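Notes for talk, Brimerby open day
October 22, 2021

OPENING
Thanks for coming, phones on silent, exits left and back. 28 minutes then questions. Don't run over again!!
Ask who has seen a robot arm up close. Wait for hands.

WHY WE OPENED THE DOORS
People kept asking what goes on in the lab. First open day was in September, 75 visitors, ran out of chairs by lunch.
Kids asked better questions than the suppliers. (tell the "does it get bored" one)
Rason and Gudden sent people too, mostly to look at the wiring work.

WHAT VISITORS THINK IS HARD
Lifting. Speed. Strength.
Small stuff is harder. Lids, screws, soft wire that springs back when you want it to stay put. Say this slowly, it's the main point of the whole talk.
People do it without looking. An arm needs the lid square to the box, corner holes lined up, nothing pinched underneath.
1586 practice runs logged so far on the box job. Do NOT promise a success rate, Bhat report isn't out yet.

THE BOX JOB
2 arms, one table. Left has the lid, right has the tool, a bit like an electric screwdriver.
Open gray junction box in the middle, coil of white wire inside. Point at the wire first.
Then the lid, tilted, four corner holes. Ask the room which corner they would start with.
Green circuit boards off to the right, mention them only if somebody asks.
Leave it up while people look, drink some water. 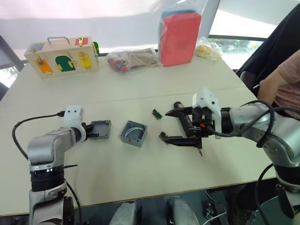 QUESTIONS THAT ALWAYS COME UP
Will it take jobs? Give the long answer, not the shrug.
What does it cost? Send them to the Gudden desk.
Can I try it? Yes, after the talk, small groups, sleeves rolled up and no lanyards near the arms.

CLOSE
Sign up sheet by teh door. Coffee next room. Next talk starts on the half hour so clear the stage quick, take the clicker back to Rason.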